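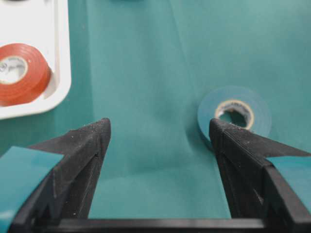

Progress report: Manwood bench sorting project
Reporting period ending August
Prepared by Mohandas Subramaniam for the Fulura program office

1. Scope of this report

The work plan approved by Fulura covers the sorting, storage and issue of small consumables at the Manwood training workshop. This report deals with the second work package, electrical tape. Cable ties and sleeving were covered in the previous report and are mentioned only where the tape work affects them.

The package has two deliverables: a standard bench layout for sorting loose rolls into trays, and a stock procedure that lets the workshop issue tape by color without opening sealed cartons. The first is complete apart from the surface question in section 3. The second is in use at Manwood but has not been tried at Brovuvgate.

2. Bench layout

The layout uses a cloth-covered work area with a white plastic tray at the upper left. Unsorted rolls are laid flat on the cloth, and sorted rolls go into the tray. We tested the tray on the right as well and dropped it, as the drawer units at Manwood open on that side and the tray had to be moved each time a drawer was used.

The raised rim of the tray has been useful. Rolls set down near the edge stay inside, and the tray can be carried to the shelf with its contents in place. A flat board was used in the first weeks of the package and rolls came off it in transit.

Trays are assigned by color. Red was set up first, being the color most often requested for phase marking in the practice panels. Blue and green follow. Black and white are still issued from cartons and will be moved to trays when the shelf has been extended.

3. Work surface

The teal cloth was chosen early on for low glare under the bench lights and because small items do not skid on it. Both points have held up. It has two drawbacks.

The first is color. A teal-blue roll on a teal cloth is hard to pick out at a glance. The edge shadow and the pale core are easier to see than the tape itself. Red rolls present no difficulty. During the trial, the rolls missed at the end of a sorting run were nearly all in the blue-green range, and most were found when the cloth was lifted for cleaning up.

The second is creasing. The cloth does not lie fully flat after being folded for storage, and the creases soften only slowly. A roll placed across a fold can sit at a slight tilt. This has no effect on sorting by color but it does affect width checks, where the gauge has to sit square on the roll. Width checks have been moved to the bare end of the bench for the time being.

We propose to replace the cloth with a light gray one of similar weight, stored rolled on a tube. The cost falls within the consumables line and no change to the budget is requested. If Fulura prefers to keep one cloth color across both sites, the decision is needed before the Brovuvgate benches are fitted out.

4. Identification of rolls

Sorting is by tape color, then by width. The printing inside the core was considered as a third check and has been rejected for routine use. Print is often faint, its position varies from one supplier to another, and reading it means picking up each roll and turning it to the light. Cores also differ in color from white to beige with no consistent meaning that we could establish.

Instead, a paper label on the tray carries the color name, the width and the shelf position. Part-used rolls are kept in the same tray as full ones and issued first. Rolls with damaged outer layers are stripped back to clean tape before they are put in the tray. Rolls with crushed cores are set aside, since they will not run on the bench dispensers.

5. Stock and throughput

The opening stock transferred from the old store came to around 4000 rolls, most of them in sealed cartons. Loose rolls are being sorted first. A sorting run is limited to 20 rolls, the number that can be laid out on the cloth without overlap. Larger runs were tried and gave more misplaced rolls – mainly where one roll hid the edge of another.

Six trays are in service. Two more are on order from Rajan in the same pattern, so that the shelf labels can stay as they are.

6. Open items

Cloth color: decision requested from Fulura, as set out in section 3.

Shelf extension: brackets received, fitting not yet scheduled. Black and white tape cannot move to trays until this is done.

Brovuvgate: benches there are narrower than those at Manwood. The tray may have to sit behind the work area instead of at the corner. A trial layout will be marked out with masking tape before any shelving is ordered.

Carton stock: the count on the carton labels has not been verified. We intend to check one carton of each color and report any shortfall with the next stock figures.

Spending remains within the approved lines for the package. The updated ledger has been sent separately to the program office.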